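Oct 9, 2018

Dornesley has one warming centre and 18 cots in it. Last January the power was out on the Skaltbridge side for 17 hours, and people there were told by text message to drive over. The road was closed.

The town says a second centre costs too much. I don't buy it. The hall at Skaltbridge already has a furnace and a kitchen. It needs a generator hookup and someone with a key.

Teodor Sikora put this to council in a letter with 781 names on it — a lot for a place our size. It was received and filed.
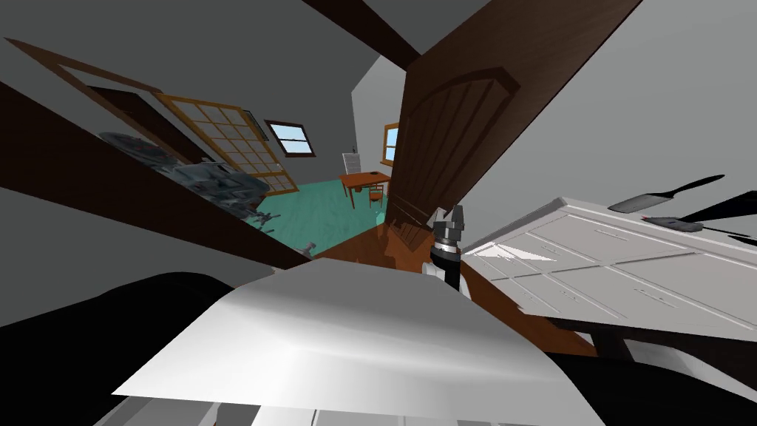 *White cabinets with drawer fronts, in a computer rendering.*

Council should fund the hookup before the snow comes, and print the hall's address on the back of the water bill.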